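Hustine Rowing Machine - Distance Not Syncing to Draltutura Club Account
Ticket 4000 - opened 29 Jan 2025 - status: closed

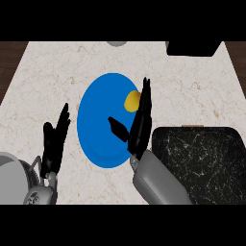 Problem reported
Member joined the Alcantara indoor rowing group. Workouts save on the machine's monitor but don't show up on the group's weekly board. The last session was 205 minutes total over several pieces, and the board shows 0.

Checked so far
Monitor battery at 100 percent. Phone app is up to date. Bluetooth pairs normally. Logging out and back in made no change.

Cause
The member had two profiles, one made at the Brusetti gym desk and one made in the app. Sessions were going to the gym profile, and the Alcantara group was tied to the other one.

Fix
1. Open Settings, then Linked Profiles.
2. Pick the profile that holds the workouts.
3. Tap Merge and wait 10 minutes before opening the board.

Update
Merged on our side. Older sessions came across - the 205 minutes now count. Warm-ups saved as "Just Row" still don't count toward the board, and that is a group setting the coach can change.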